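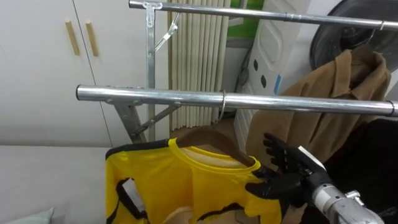
Greens and Turf

September 2025

Moisture readings, Rodholm course, practice green and holes 1 to 8. Probe is the Gamix, set to the shallow depth. Same grid as in July, walked from the back edge to the front.

Practice green even throughout. Holes 2 and 5 dry on the left shoulder again, worst reading 20 per cent, next to the bunker lip. Hole 7 wet at the front, so the drain under the apron wants rodding before the leaves come down. The rest within range.

Cut height left alone. Rolled 1 to 4 only; the roller was pulling to the right and I stopped there. Ákos Csonka has the spare bearing and will fit it before the seniors' match.

Wetting agent: Pritudent on 2 and 5, half rate, watered in by hand. Hole 3 left untreated for comparison. The sheet for the July application gives full rate on all three, but the tank log doesn't agree with it. I have gone by the tank log.

Rounds on the counter at the first tee: 93 for the weekend up to closing. Ball marks on 4 heavier than usual, pin moved to the back right. The Vídalín fescue on the bank behind 6 has come up thin at the top and thick at the bottom. Overseed the top strip only, light rake first.

To do: recalibrate probe, order cup liners, check the valve box at 8, which was ticking when the line should have been off.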